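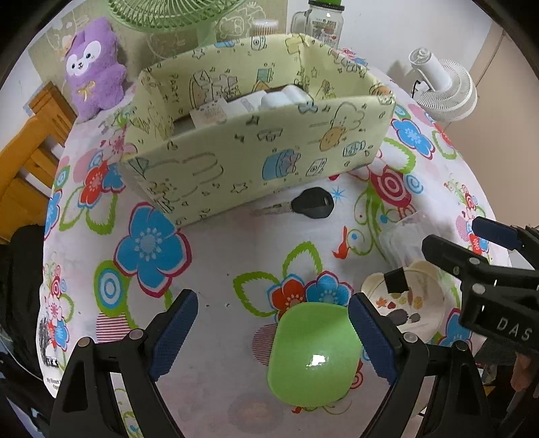
Antes de montar el organizador textil Joltau, retire todos los precintos y compruebe que el fondo rígido está incluido en el embalaje. El montaje debe realizarse sobre una superficie plana y despejada de bordes cortantes; una mesa cubierta con un mantel, como el blanco de flores, protege la base del roce. En las cajas abiertas con dibujos infantiles, oriente hacia el usuario el panel frontal largo, donde figura el conejo tumbado, y deje visible la palabra «PARTY» en la pared interior del fondo.

## 3. Montaje y colocación

1. Despliegue los cuatro laterales y presione los pliegues con la palma de la mano.
2. Introduzca el fondo rígido en posición inclinada y bájelo hasta que asiente en las esquinas.
3. Deje reposar la pieza 10 minutos antes de cargarla.
4. Distribuya el peso de manera uniforme — los objetos pesados, siempre en la base.

**Nota.** La referencia 142 se suministra sin tapa. Las tapas Liapis se adquieren por separado y no son compatibles con la serie Sitano.

**Precaución.** No supere los 8 kg de carga por unidad ni apile unidades sin tapa. Manténgase a distancia de estufas y radiadores.

## 4. Limpieza

1. Vacíe el organizador y retire el fondo.
2. Disuelva una cucharada de jabón neutro en 500 ml de agua tibia.
3. Limpie las superficies con un paño humedecido, sin frotar los estampados.
4. Seque a la sombra antes de volver a plegar.

Las consultas sobre recambios se dirigirán al servicio de atención de Rullavero, indicando la referencia impresa en la etiqueta inferior.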